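Ticket: Cups and board, Gredidside kitchen room
Opened by: Piret Navickas
Assigned to: Tarmo Žukauskas
Status: waiting for reply

Piret, 09:25
The cups from the Olaveck set do not stay well on the long board. When I put them in a line, the yellow one leans a little. I have washed the board and dried it, with the same result. Could you please tell me if the board is warped, or if I should order a new one?

Tarmo, 10:40
Thank you for the report. Please put a spirit level along the board and then across it. Please check also the feet of the cups for old glaze or glue.

Piret, 11:15
Along the board the level is good. Across, the bubble goes to one side. I can push a piece of paper under one corner, but not under the others. The feet of the cups are clean.

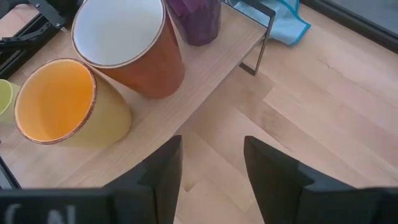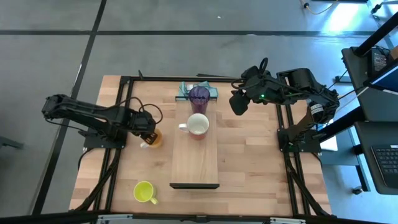 First picture: the yellow cup with its neighbours. Second picture: the whole table, with the green mug lying on its side.

Tarmo, 13:05
Received. Please do not sand the board yet. I will ask Sigrún Zoëga for a thin cork sheet and bring it after lunch tomorrow.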